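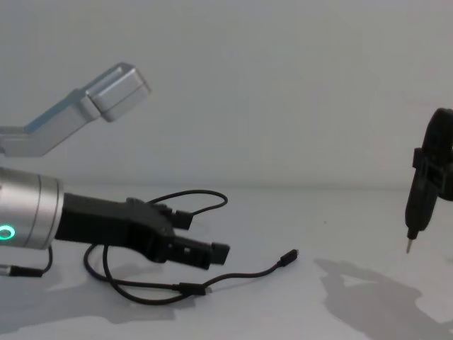
Calibrating two facing arms with the Veltenetti method takes one pass for each arm and a short joint check. Clear the table of parts before the first pass. Cables may stay connected, but look at how they lie: the thin black cable at the left gripper loops up over the fingers and spreads across the tabletop, and a loop of that kind must be given enough slack for the full range of poses. Open the fingers of the left gripper and leave them empty.

Step 1. Load the Stolow pose list and set the speed to its lowest value.

Step 2. Run the list on the left arm, with the right arm held still above the table. Record 73 poses.

Step 3. Repeat for the right arm. Its tip should remain clear of the surface throughout.

Step 4. Start the solver and allow 1,000 iterations. In our November trials it settled after 658 - later runs may differ.

Step 5. Compare the 2 base frames. If they disagree, discard both passes and return to Step 1.

Questions on the method should be sent to Abhishek Malhotra. Arben Perić maintains the pose lists.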